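4.3 근접 물체에 의한 손목 시야 가림과 오접촉

본 절에서는 탁상 정리 과제에서 발생한 실패 가운데 손목 카메라의 시야 가림과 관련된 사례를 다룬다. 분석에는 Dudholm 환경에서 수집한 에피소드 297개를 사용하였다. 이 중 41개가 작업자의 비상 정지 또는 제어기의 힘 한계 초과로 중단되었으며, 나머지는 성공 여부와 관계없이 정해진 시간까지 실행되었다. 중단된 에피소드는 두 명의 평가자가 영상과 관절 토크 기록을 따로 검토하여 원인을 분류하였고, 판정이 엇갈린 경우에는 제3저자가 최종 분류를 정하였다.

중단 원인 중 가장 빈번한 것은 파지 실패가 아니었다. 목표 물체에 접근하는 구간에서 다른 물체가 카메라 가까이 들어오고, 그 직후 정책이 하강 명령을 계속 출력하는 형태가 반복되었다. 이때 그리퍼 손가락은 목표가 아닌 용기의 테두리나 탁자 면에 닿았다. 손가락 끝에는 촉각 센서가 없으므로 접촉은 손목의 힘 추정값으로만 감지되며, 추정값이 한계에 도달하기까지 지연이 존재한다. Skokari 제어기의 기본 설정에서는 한계 초과가 두 주기 연속으로 확인되어야 정지가 걸린다.

그림 6. 탁상 과제 수행 중의 시점. 좌측 상단의 둥근 황갈색 물체와 그 아래의 유리 그릇, 하단 중앙의 그리퍼 손가락. 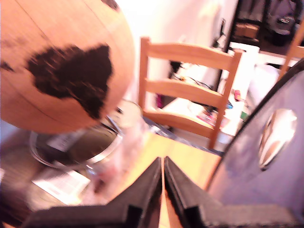 가림이 발생한 구간의 입력에는 두 가지 열화가 함께 나타나는 경우가 많았다. 하나는 카메라에 가까운 물체가 화면의 넓은 영역을 차지하면서 목표의 윤곽 일부가 사라지는 것이고, 다른 하나는 움직임에 의한 번짐이다. 투명한 용기는 번짐이 겹치면 배경과의 경계가 약해져 분할 마스크가 끊기기 쉽다. 밝은 벽면이 배경에 들어오면 자동 노출이 이를 따라가지 못해 상단은 포화되고 탁자 앞쪽은 어두워진다. 각각의 열화만 있는 경우에는 위치 추정이 대체로 유지되었으나, 두 가지가 겹치면 추정된 목표 깊이가 짧은 시간에 크게 변하였다.

문제는 정책이 이러한 변화를 불확실성으로 처리하지 않았다는 점이다. Meireles 인식 모듈은 마스크가 소실되면 마지막으로 유효했던 위치를 그대로 전달하고, 신뢰도 값은 별도의 채널로 내보낸다. 당시 사용한 정책은 이 채널을 입력으로 받지 않았다. 따라서 하위 제어기에는 정상적인 위치 명령과 구별되지 않는 값이 들어갔다. 로그를 확인한 결과 신뢰도 저하는 접촉보다 먼저 기록되어 있었으며, 정보 자체는 시스템 안에 있었으나 사용되지 않은 것으로 판단된다.

안전 측면에서 주의할 대상은 유리 용기이다. 탁자 면과의 접촉은 힘 한계로 멈출 수 있었지만, 얇은 테두리를 비스듬히 누르는 경우에는 용기가 미끄러지면서 힘이 분산되어 한계에 도달하지 않는 일이 있었다. 한 에피소드에서는 용기가 탁자 가장자리까지 밀려난 뒤 작업자가 직접 정지 버튼을 눌렀다. 파손이나 부상은 없었다. 이후 유리 용기를 포함하는 실험에서는 작업자가 보안경을 착용하도록 절차를 변경하였고, 하강 속도의 상한도 낮추었다.

원인을 확인하기 위하여 Westska 재생 도구로 중단 에피소드의 입력을 다시 정책에 넣고, 신뢰도가 기준값 아래로 내려간 시점에 하강 성분을 0으로 고정하는 조건을 적용하였다. 재생 실험은 개루프이므로 수정된 동작이 실제로 과제를 완수하는지는 평가할 수 없다. 다만 접촉 이전에 정지 조건이 성립하는지는 확인할 수 있다. 시야 가림으로 분류된 에피소드의 대부분에서 조건이 접촉 전에 성립하였다. 성립하지 않은 경우는 마스크가 사라지지 않고 인접한 다른 물체로 옮겨 간 사례였으며, 이때 신뢰도는 높은 값을 유지하였다. 이 유형은 현재의 조건으로 걸러지지 않는다.

신뢰도 기준을 엄격하게 두면 불필요한 정지가 늘어난다. 물체가 잠시 카메라 앞을 지나는 것만으로도 하강이 멈추고, 다시 접근을 시작하면서 같은 물체가 또 시야에 들어오는 반복이 관찰되었다. 본 연구에서는 하강만 제한하고 수평 이동과 후퇴는 허용하는 방식을 택하였다. 후퇴 경로에 대한 충돌 검사는 외부 고정 카메라의 점군에 의존하며, 이 카메라 역시 팔에 가려지는 영역이 있다. 해당 영역에서의 후퇴 동작은 5절의 실험 범위에서 제외하였다.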